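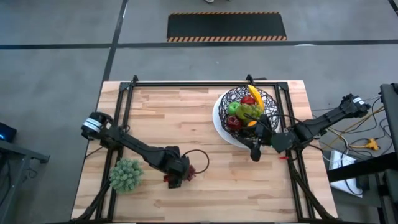 Opened by Brynhildur Lykkegaard
Ticket 1687 | Furniture and surfaces | Status: waiting on requester

Hi all! First off, I love this butcher-block top. The mix of cream, tan and light brown strips looks terrific against the gray floor, and the green succulent and the fruit bowl look great on it. I want to keep it that way, so I'm logging a problem early.

Problem: a few of the joints between the strips feel raised when I run a fingernail across them. It's worst in the middle, where we wipe most often. No splits, no stains that I can find.

Tried so far:
- Wiped with a barely damp cloth, dried right away. No change.
- One thin coat of Cidura oil, left overnight. Color came up beautifully! Ridges still there.
- Checked the room humidity at 2 p.m. It read 56 percent.

Reply from Ferrand desk
Thanks for the careful notes. 56 is a bit high for a top that was delivered in May. Wood moves across the strips, so small ridges are common in the first season. Please hold off on sanding and more oil for 14 days and keep the room drier if you can. Then check the same joints again.

Update from Brynhildur
Will do — the dehumidifier is already running! If the ridges are still there after that, is 500 grit too fine to knock them down? I have a fresh pack and I'm itching to use it.

Reply from Ferrand desk
Too fine for that. Start at 180, go with the grain, and finish at 240. Leaving this open until you've rechecked.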